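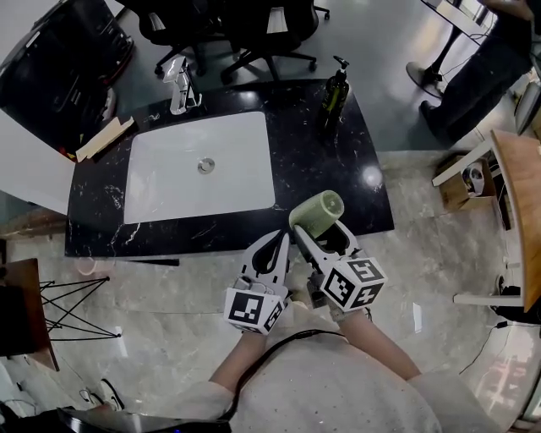 Khurram Gondal meinte nach der ersten Stunde, ein Waschtisch sei doch in zwei Minuten gewischt, was gebe es da zu lernen? Über die Frage habe ich mich sehr gefreut, sie führt nämlich mitten in unser Thema!

## Einheit 4: Der Waschtisch mit Unterbaubecken

Skript zum Kurs *Pflege von Natursteinflächen*, Standort Prorkberg

Schwarzer Marmor mit weißer Äderung ist für mich das schönste Material im ganzen Kurs. Leider auch eines der empfindlichsten. Marmor besteht überwiegend aus Calcit, und Calcit reagiert mit Säure: Essig, Zitronensäure und die meisten Entkalker hinterlassen matte Stellen. Auf dunklem, poliertem Stein sieht man jede davon, am besten im Streiflicht (unbedingt einmal in die Hocke gehen und flach über die Platte schauen, das ist ein Aha-Moment).

### Was auf der Platte steht

- **Becher:** hochheben, nie schieben. Unter dem Boden sammeln sich Wasser und Zahnpastareste, und so entstehen die bekannten Ringe. Restwasser ins Becken kippen, Becher ausspülen, Boden abtrocknen.
- **Seifenspender:** Pumpkopf und Standfläche mitwischen. Angetrocknete Seife erst mit lauwarmem Wasser einweichen.
- **Armatur:** Chrom verträgt milde Entkalker, der Stein daneben nicht! Mittel immer aufs Tuch geben.

### Reihenfolge

1. Platte komplett freiräumen.
2. Trocken abstauben, Sandkörner kratzen.
3. Mit pH-neutralem Reiniger feucht wischen, von hinten nach vorn.
4. Fuge zwischen Stein und Becken mit weicher Bürste nachgehen.
5. Becken und Ablauf zuletzt, mit eigenem Tuch.
6. Alles trockenreiben, dann erst wieder einräumen.

Beim Unterbaubecken liegt die Schnittkante des Steins offen. Sie bekommt mehr Wasser ab als jede andere Stelle und wird trotzdem ständig vergessen. Bitte mit dem Finger nachfühlen, ob sich dort eine raue Kalkkante gebildet hat.

### Bis zum nächsten Mal

Wassertropfentest zu Hause an einer unauffälligen Stelle: Tropfen aufsetzen, nach zehn Minuten abtupfen, Verfärbung notieren. Wer im September schon die Imprägnierung mitgemacht hat, vergleicht bitte mit dem alten Protokoll. Musterplatten liegen im Raum 32, Tücher bitte selbst mitbringen.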